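Why our two arms kept stopping short of each other

Dec 2, 2020

I said in April that I would write up the planner changes once they had settled down. They have settled down enough, so these are my notes. Most of it is about one bug that had three causes, and the rest is about the logging tool, which I get asked about more than anything else I work on.

The setup first. We have 2 arms on one table and a single planning process for both. The process is called Prudarik. It takes a list of objects with poses from the perception side (that part is called Sibiya, and I don't maintain it), decides which arm goes for what, plans both motions, and hands the trajectories to the controllers. When it works, one arm is moving in while the other is moving out. When it doesn't, one arm starts, stops partway, and waits for a clearance that never comes.

The stopping had been with us since the summer. It was rare enough that people just hit retry. Then we changed the object set to something more mixed, with small cubes and blocks spread over the middle of the table, and retry stopped being good enough.

The first cause was the collision model for the cables. The arms carry their cables on the outside, with slack so the joints can turn. In the model each cable was a fat capsule around the link it was tied to. That is safe and simple, but when the arm folds, the capsules sweep through a lot of space that the real cable never uses. The planner looked at a folded arm and saw something nearly twice its real width. The other arm would plan up to the edge of that and stop.

I replaced the capsules with short chains of spheres that move with the joint angles. They are still generous. I also added a separate region for the loop at the wrist, because that one can lie on the table and the model had it floating.

The second cause was the lamp. We use a desk lamp when testing how perception holds up under uneven light, and it stands on the table where the arms can reach it. In the scene file it was one tall box, base to top. A lamp with a jointed stem is mostly air, so the box blocked a good piece of the table that was free. It is now a cylinder for the base, two thin boxes for the arms and a cone for the shade. Somebody has to update the joint angles in the file when the lamp is moved, and I have not automated that.

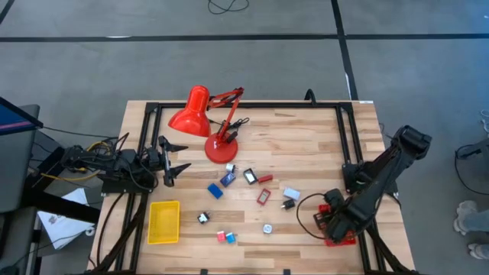 Sizwe Lekota disagreed with me on this one and still does. His view is that a scene file that needs a person to keep it right will be wrong within a week, and that the box was at least wrong in the safe direction. He would have taken the lamp out of the file and let the depth data carve out the occupied space at startup. I think he is right in the long run. The depth data has holes near the thin parts of the stem, though, and I didn't want to fix that problem in order to fix this one.

The third cause took longest to find. Each arm reserves the volume it is going to pass through, and the reservation is released as the arm clears it. The release was tied to the commanded position. The check on the other side used the measured position. Those two differ by a small lag, and if the second arm asked during the lag, it got a no and then slept for 600 milliseconds before asking again. By then the first arm had often reserved its next motion, so the answer was no again. Both sides now use the measured position, and a release wakes up whoever is waiting. The sleep is gone.

After all that I replayed 980 recorded plan requests through the old and new versions. The replay found 2 where the new version came up with nothing and the old one had a plan. Both were grasps close to the side of a basket, where the old model happened to have no rim. I count those as the old version being lucky.

Now the logging tool. It is called Fandadov, and it does less than people think. It writes one line per planning request, with the scene, the reservations and the result, and it can step through them next to the video from the cameras. The stepping is the useful part. The lag problem was invisible in the plain log, where every line looked reasonable. It only showed when I lined up the wrist view with the reservation list and saw the far arm well out of the way while the list still had it in the middle.

Two things I would do differently. I would log the measured joint positions from the start, since I had to add them partway through and throw out the older recordings. And I would have used one clock. The cameras and the controllers had their own, and I spent days correcting offsets by hand.

The wrist view has one more use. Because it moves with the gripper, it shows what the fingers hide from the other cameras, and small flat things look very different from down there than they do from overhead. Sibiya now gets both views before it commits to a pose. 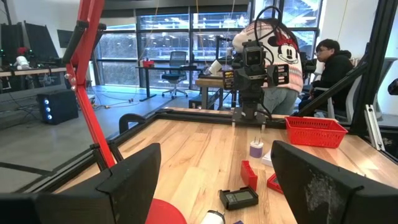 What is left

The lamp angles are still typed in by hand. I may try Sizwe's approach once the depth filtering is better.

The wrist loop region is too large when the arm is stretched out. It costs us some reach near the rails and I have not measured how much.

Sibusiso Kruger asked whether the replay script could be split out so it runs without the rest of Prudarik. It can, and I have started on it. It needs the scene file format to stop changing first, so I am leaving the format alone until the Esthorpe branch is merged.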